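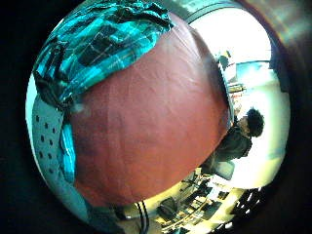

plaid on reddish brown

jandola_jim
Anybody else still holding Trolberg? I bought 200 shares in September and I'm down enough that my wife has stopped asking. Thinking of adding more while it's cheap.

Doherty4
Wouldn't. Did you read the debt note in the last report? I sold all mine and put it in an index fund.

kfitzgerald
I've got 350 and I'm keeping them! The dividend got paid, the debt isn't due for 4 years, and everybody panicked over one bad quarter (same thing happened with Tetolent).

Doherty4
Tetolent had cash though. Trolberg doesn't.

jandola_jim
ok so maybe I just sit on it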